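Stovar G2 Two-Finger Gripper

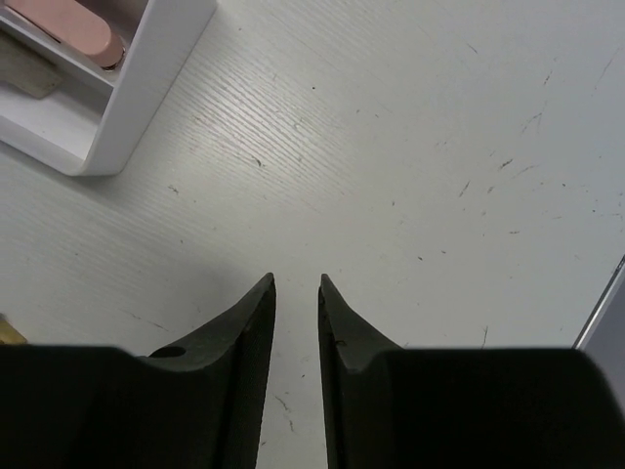
Wrist-mount end effector for small-parts and tabletop work. Fits Drumis and Ukach light arms with the standard flange plate.

Fingers: molded plastic, black, tapered tip
Stroke: 20 mm
Cycle rating: 8 per minute, continuous
Supply: 16 V, from arm connector
Finger change: two screws, hex key supplied

Suitability for chores
Sorting rigid items into trays: yes, with fixed tray position.
Clearing a desk or bench: partly. Flat items lying flush with the surface are often missed and need a second try.
Wiping, folding, opening jars: no. Do not buy the G2 for these jobs.

The G2 will not replace a person at a packing bench. It is slower than a hand and needs someone nearby to reset it after a dropped part. Rutkowska soft pads improve grip on smooth, rounded handles and are sold separately.

Data sheet revised April 2025. Spare fingers ship in packs of 20.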